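Peel-and-Stick and Roll-Out Table Covers: Your Questions
By Dariusz Bielecka, November

Will a marble-pattern sheet really hide my old tabletop?
It will, and I say that as someone who covered a badly scorched kitchen table four years ago and still gets compliments (my sister-in-law thought I'd bought a new one!). Busy veining hides more than a plain color does.

How much extra should I buy?
Add 4 inches on every side. You can always trim, and goodness knows I've tried the other way.

Can I put a hot pan on it?
Please don't, dear reader. Use a trivet, even for a coffee pot.

Glossy or matte?
Glossy wipes down in a second, but it throws back every bit of light, so try a sample under your own lamps first. If the ends want to curl, roll the sheet backward overnight and weigh down the corners with cookbooks.

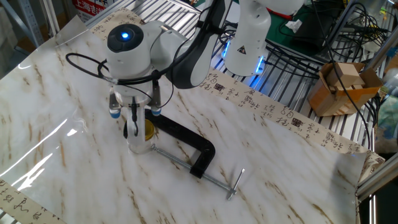
Glossy white with brown veining, laid flat on a tabletop.

Comments (2)
Flerstead70: The cookbook trick worked on mine, thank you!
Mrs. Doherty: Does it come off painted wood all right?

Contact Dariusz | © Clollent Home Pages | Back to top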